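Search this blog
Posted in: Toddler Life, School Stuff
February 22, 2025 | by the Doltmont Mom

So we finally switched preschools! The old place was a 40 minute drive each way, and by November I was eating breakfast in the car every single day. The new one is over by the Pullonon library (ten minutes, bliss) and they let us start with just two mornings.

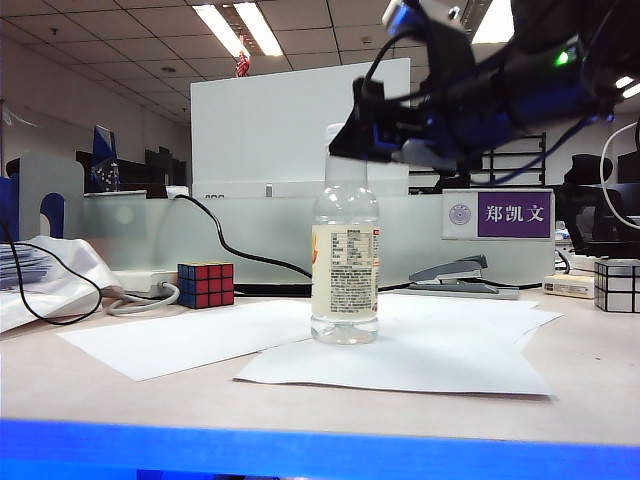 Drop-off was rough the first week, lots of clinging to my leg. Now she marches right in and forgets to wave. I'm thrilled and also a tiny bit insulted. Next up is potty training, so send snacks and paper towels!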